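Rule 16

The Bollholm Code of Practice for Hand-Held Grippers had eighteen rules when Aurora Lobo was appointed to review it, and she had been instructed by the Ovo office to return it with fewer. She arrived on a Saturday in November, when the building was quiet, and was received by Imtiaz Gazi, the Operations Supervisor, who gave her a visitor's pass and a printed copy of the Code in a grey folder.

The review was conducted in the order laid down in the letter of appointment. Rules 1 to 6 concerned the condition of the tools, the charging of the tools and the signing-out of the tools. Miss Lobo found them sound, although Rule 4 and Rule 5 said the same thing and the later of the two said it with a spelling mistake. These were merged. Rule 9, on footwear, was referred to the Neves site for comment. Rule 11 had been withdrawn two years earlier and was still being followed.

Rule 16 read in full as follows: "Where cloth is passed between two tools, the receiving operator shall close first and shall say so. The giving operator shall wait."

"Wait for how long?" asked Miss Lobo.

"The rule does not specify," said Mr Gazi.

"Then it cannot be audited."

Mr Gazi agreed that it could not be audited. He explained that the rule had been written by Mayu Katayama, who had since moved to Posum, and that it had been left as she wrote it. Miss Lobo asked whether a record existed of her reasons. He went away and came back with an incident book, which had room for up to 50 entries and contained a good deal fewer, most of them in the same upright hand.

The entry that mattered was short. An operator named Ermelinda Meireles had been handing a sheet across to a colleague. She had opened her tool at what she believed to be the right moment. Her colleague had not yet closed. The sheet fell, the colleague reached for it with her free hand, and her fingers entered the jaw of the tool as it shut. The injury was recorded as minor. Under "Action taken" Miss Katayama had written: "We agreed that one of us must wait. We could not agree for how long. I have left it out on purpose, so that it will be asked."

Miss Lobo read the entry twice. She then requested an interview with Mrs Meireles, who was on duty that afternoon and who attended with her sleeves still rolled.

"Do you consider Rule 16 to be necessary?" asked Miss Lobo.

"I consider it to be mine," said Mrs Meireles. "I was sorry about the finger. It mended."

"Would a fixed interval assist you? Two seconds, for example?"

Mrs Meireles gave the question proper thought. She replied that with a fixed interval she would count, and that while counting she would look at nothing. As the rule stood she had to look at the other person's jaw and listen for the other person's voice. New staff disliked it for a week or so. They found the silence awkward and wished to fill it by letting go.

Miss Lobo thanked her and closed the interview at ten past four. In the space provided for recommendations she wrote "Delete", since that was what Ovo would prefer, and after a time she drew a line through it and initialled the line, as the procedure for corrections required. Mr Gazi, who was standing at the window, did not turn round until she had finished.

Rule 16 was retained without amendment, and the reviewed Code went back to Ovo with sixteen rules in it, the last of the savings having been found in the section on lanyards. Before she left, Miss Lobo asked to see one transfer carried out in the usual place, by the brick wall with the two sheets of paper held up by red tape. She stood well back. The white cloth went up into a peak between the two grippers, and the second jaw came down on the top of it and closed. "Closed," said a voice. The giving operator waited. Miss Lobo, who had her watch in her hand, found that she had forgotten to look at it.

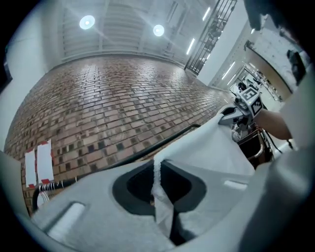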